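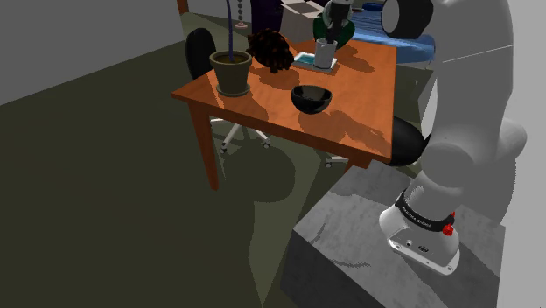

Do we have to report the runs that went badly?

Under the revised bench rules, every run you start counts, including the one where the arm sulked and the one you would prefer to call a warm-up. Calling it a warm-up afterward is how we ended up with revised bench rules.

The new text took effect on 1/30/25 and covers all simulated tabletop work at Clukberg. It fits on 2 pages, a personal best for the drafting group, whose previous effort ran to 28 and was read in full by Moushumi Haque and possibly her cat.

The main change is that the success test gets written down before the first run. "Picks up the mug" won't do anymore. Say how high, for how long, and whether knocking into the neighboring bowl spoils it. A mug between two fingers makes a lovely still, and people have been known to put a lovely still on a slide and let the audience fill in the rest. Stills may go in a report only with the run number beside them.

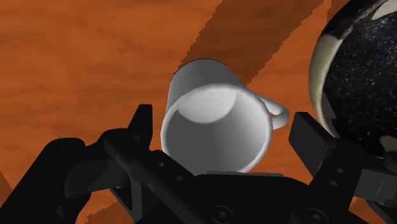
What goes in the log

Each batch is 100 runs, with the start settings saved for all of them. If you stop at 60 since things are going nicely, you have 60 runs and an incomplete batch, and the log should say so. Record the layout too: what was on the table, where it stood, and which view each picture came from. Yes, the pinecone goes in. Last June we lost most of a week to a Kusuma batch in which somebody had shifted one object and told no one, least of all the log.

Use the Dultuvel template. The old spreadsheet has been retired, and copies saved to your desktop "just in case" will be regarded with sorrow.

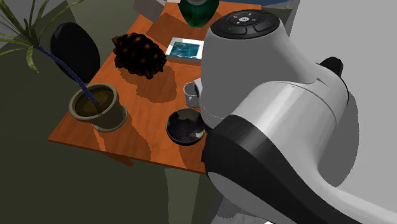
Nuala Cronin wrote in to say that the rules are fine as far as they go, but that fixing the success test in advance only helps if the person checking the runs didn't also write the test. She would like a second checker on every batch and doesn't mind who gets annoyed. The drafting group has put this on its list, near the top, in pencil.

Recent items
Nernine shared drive: what moved and where
Talha Bajwa on naming files like an adult
Stop buttons: the refresher you skipped

Clukberg Bench Newsletter | Contact the editor: Tahira Kiani | © Clukberg | Back to top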